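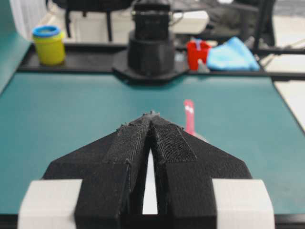 Zaltia Small Cups

README for the cups and pieces set, second release

Zaltia Small Cups is a collection of records about putting small things into small cups on a table and taking them out again. It was put together at Flinora, in the back room of the Stollarbridge building, and is kept up by Randi Holmgren. The first release came out in December and had 200 records. The present one has over 900.

What is in it

Each record covers one piece and one cup. It has a folder of stills, a short text file and a line in the index. The text file gives the name of the piece, the name of the cup, where the cup stood at the start, and whether the piece ended up inside it. If a piece was dropped, the text file says so and the record is kept.

The index is a plain comma-separated file called index.csv. Open it in any spreadsheet. The columns are record, piece, cup, start, end and note. The note column is often empty.

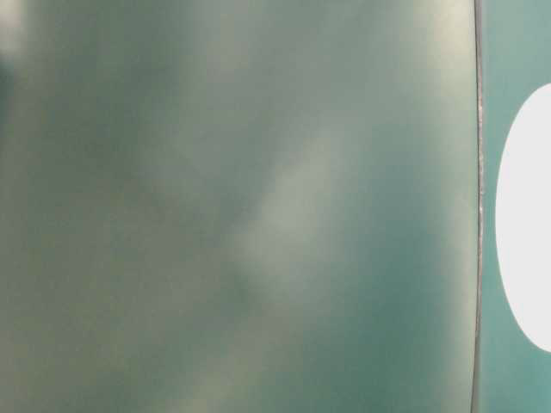
Reading time: 2 minutes

The pieces

Pieces are small enough to fit in a cup with a bit of rim showing. They are named by colour and shape, so "red oval" is a name as well as a description. Please keep to these names if you add records. In the first release the same piece was sometimes called "bean" and sometimes "egg", and we have changed both to "oval" all the way through.

Shiny pieces pick up the ceiling lights and can look two-toned. Label them by their real colour. A white patch on a shiny piece is nearly always a reflection.

The cups

Cups are listed by colour and size only. We do not record what they are made of, as some were bought second-hand from Orakzai with no label. "Small beige" is the cup used most. It is round, with a thick rim, and an oval piece takes up most of the room inside.

A cup that tips over is stood up again and the record is started afresh. A cup that only slides is left where it stops, and its new place goes in the end column.

Labels

Use "in" when the piece is resting inside the cup. Use "out" when it is on the table. Use "on rim" when it is caught on the edge. Anything that can't be told from the stills is marked "unclear", and it should stay that way even if the records on either side make the answer seem obvious. 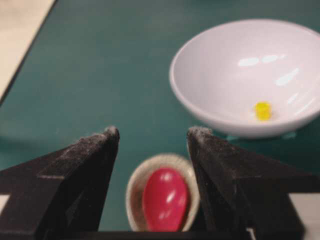 Sadia Sial: I'd split "in" into lying flat and standing on end. With the ovals it makes a difference to how easy they are to lift out, and at the moment I have to go back through the stills to find out which it was.

We may do this in the next release. Until then, put "flat" or "end" in the note column if you can tell.

Known problems

6 records have no start position. They are marked with a dash in the start column.

The table was wiped between sessions in the second release but not in the first, so expect marks on it in the older folders.

Changes and corrections

Send corrections to Randi with the record number and the column that needs changing. Please don't rename folders.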